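Last updated August 30, 2020

# Looking after a pale wooden table

We have had the same light wooden table in the kitchen for years. It gets used for breakfast, homework, pastry and the sewing machine, and pale wood shows everything. These are the things we do to it, and a few we have stopped doing.

## Daily wiping

Use a cloth that is damp, well wrung out, and follow the grain. Dry it straight afterwards with a tea towel. If you leave water to dry by itself you will get dull patches, and after a few months those patches feel rough.

Washing-up liquid is fine if you only use a drop in a bowl of warm water. Don't squirt it on the table. Keep away from spray cleaners with bleach in them, and from the green side of the sponge, which leaves fine scratches that only show when the sun is low.

Crumbs go first. Brush them off before the wet cloth, especially sugar and salt.

## Glass dishes and clear lids

Oven dishes straight from the oven need a thick cork mat or a folded towel. A thin cotton mat won't do. The heat goes through it and you get a white bloom in the finish. Lids are worse in a way, as people take them off the pan and put them down without thinking, and the steam that has gathered on the inside runs to the rim and sits there.

Put a hot lid upside down on a plate or a dry cloth. Cold lids and trays can go straight on the wood, but wipe the rim first if they have come out of the fridge.

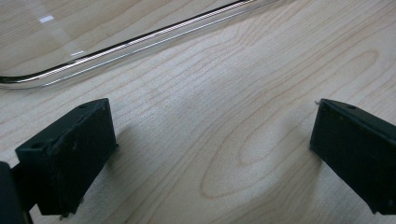

Clear things are also easy to miss on a light table. Tiina Rantala, my sister-in-law, has put a shopping bag down on two of ours. We now keep anything see-through well back from the edge, and if it has to stay out while we cook, a coloured tea towel goes over it or under it.

To get glass properly clear again, wash it in hot water, rinse it, then wipe with a cloth dipped in one part white vinegar to four parts water. Dry with something that doesn't shed. For clear plastic use cooler water and no scouring powder at all. Once plastic is scratched it stays cloudy.

## White rings and patches

A white mark is usually damp or heat in the finish and hasn't reached the wood. Try these in order and stop when one works:

1. Leave it alone overnight in a warm room.
2. Lay a dry cotton cloth over it and pass a warm iron across for a few seconds, no steam. Lift and look. Repeat a few times.
3. Rub in a little plain furniture oil with a soft cloth, leave for 90 minutes, wipe off.

A dark mark has gone into the wood. On an oiled table you can sand it lightly and oil again. On a lacquered one you will have to live with it or strip the whole top.

## Sanding and oiling

Esko Aaltonen from the Ploris workshop showed me how to do ours. Sand by hand along the grain and never across. Where there is a knot with rings around it, keep to the general direction of the board and don't try to follow the curves. He told me to stop at a fine paper and not go up to 1000, because the wood ends up too closed for the oil to soak in evenly.

Vacuum the dust, wipe with a barely damp cloth and let it dry for a few hours. Then:

- put on a thin coat of oil with a lint-free rag
- wait 20 minutes
- wipe off everything that is still lying on the surface
- leave overnight and do a second coat

Use a clear oil or one with a touch of white in it if you want to keep the pale colour. Ordinary linseed turns yellow, and on ours it went the shade of weak tea.

Spread the used rags out flat outdoors to dry before you bin them. Oily rags in a heap can catch fire.

We oil ours in June, with the windows open, and once more before winter if the water has stopped beading.

## Sunlight

Pale wood darkens in the sun, and whatever stands on it leaves a lighter shape underneath. Move the fruit bowl now and then. If you have just bought the table, leave off cloths and mats for the first few weeks so that the top changes colour evenly. If you have an extending table, pull the leaf out too and let it get some light.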